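Chapter 4
Water Storage in Succulent Stems

Succulents of dry uplands take up most of their yearly water in a few short rains. The stem must hold this water and lose little of it through the skin. Chapter 2 dealt with roots.

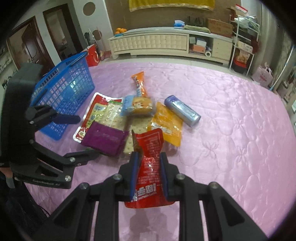
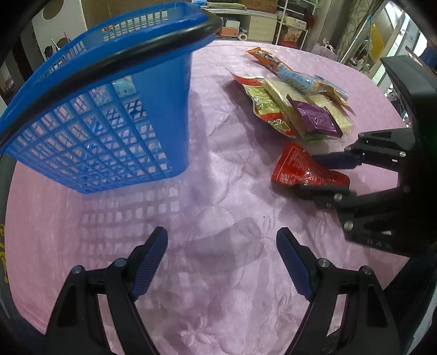

Ribbed stems change volume by folding. As water leaves the inner tissue, the ribs deepen and draw together, while the waxy skin keeps its area. Huttunen's term for this is passive pleating.

4.1 Rib number and stem volume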